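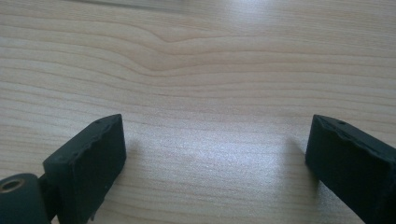 > Can I put a second coat of Prukdale hardwax oil on the same day as the first?

Wait overnight. The can gives a minimum, and that minimum assumes a warm shop and a thin coat.

> I sanded to 2000 before the first coat and it seems to have taken very little oil.

2000 is too fine for a first coat. The surface gets burnished and the oil stays on top, where it cures soft. Stop at 240 on bare wood. If you want a smoother feel, go over it with a gray pad between coats 2 and 3.

> Would Carnaria be a better choice for a desk?

Different product. Carnaria is a wiping varnish, so it builds a film and handles water rings better, but spot repairs show. With hardwax oil you can scuff one area and recoat it. I use oil on desks and varnish on anything that gets wet glasses.

On coverage, my notes for the Drustmont top say 550 ml for two coats on both faces, applied with a white pad and wiped back after 15 minutes. Do the underside too, same number of coats.

Spread the rags flat outdoors to dry before you throw them out.

Does anyone still have the Huaranga drying chart that was posted here in December? The link in the archive is dead.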